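4.2 Reading the opening weekend

I went through 673 ticket logs for Frota, the family comedy Larero put out in June, and I wanted to see if early buzz filled seats.

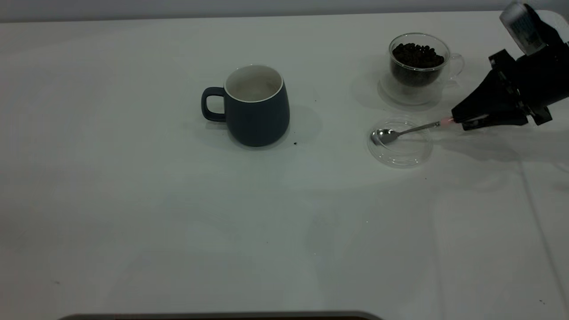 Buzz did help, but mostly on Friday night! Cleiton Sales and I coded the chatter at a white table (Figure 2, with the dark blue mug and the clear glass cup), and we kept arguing over what counts as excitement.

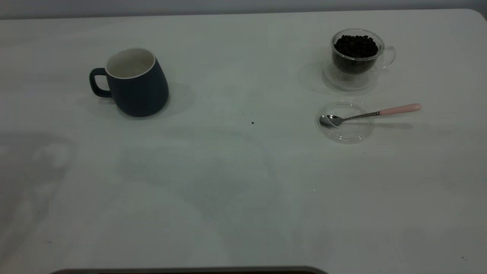
Figure 2. Coding table.

By Sunday the small towns had caught up, so I split the logs by screen size next.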